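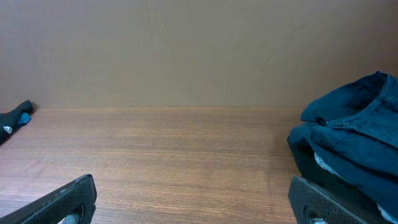
What does a tenant lose when a verbal agreement goes wrong?

Usually the bond, plus whatever time they spend arguing about it. I'll start there tonight, then go back over how to avoid the argument.

Slide 2. Introduce myself. Gediminas Sepp, eight years on the advice desk at the Prarnovley renters' service. I'm not a lawyer. If someone has a hearing coming up, send them to the desk and don't let them rely on my notes.

Slide 3. The condition report. Ask for a show of hands - who filled theirs in properly at the last place? Pause here. Most people sign the agent's copy on the doorstep with a couch halfway through the door. Tell them to write on it. Marks on the paint, chips in the bench, the stain behind the laundry door. Keep a copy, and email one to yourself so there's a date on it.

Slide 4. The Vundton Street flat. Tenant moved out on a Sunday, keys through the slot, no final inspection. The agent claimed $200 for carpet cleaning and $19 for a light globe. She paid the globe. The carpet stain was already on the original report, in her own handwriting, and the claim was dropped after one letter. Read the letter out if there's time. It's five sentences long.

Slide 5. Repairs. Put the request in writing even if you've already rung. A text will do if that's how you normally talk to the landlord, but save it somewhere other than your phone. Say what's broken, when you noticed it, and when you'll be home for a tradie. Leave out the history of everything else that has annoyed you. Send that separately.

Slide 6. Housemates. This one always runs over, so watch the clock. Whose name is on the lease, who paid which share of the bond, what happens when one person leaves early. The Ekpo handout has a one-page agreement people can fill in at the kitchen table. Copies are by the door. Mention that the old Priniler version has the wrong phone number on the back.

Slide 7. Questions. If the rent increase question comes up - and it will - start with the notice itself. Ask what date is on it and how it was delivered before giving any answer.

Finish by 8 pm. Chairs go back against the side wall.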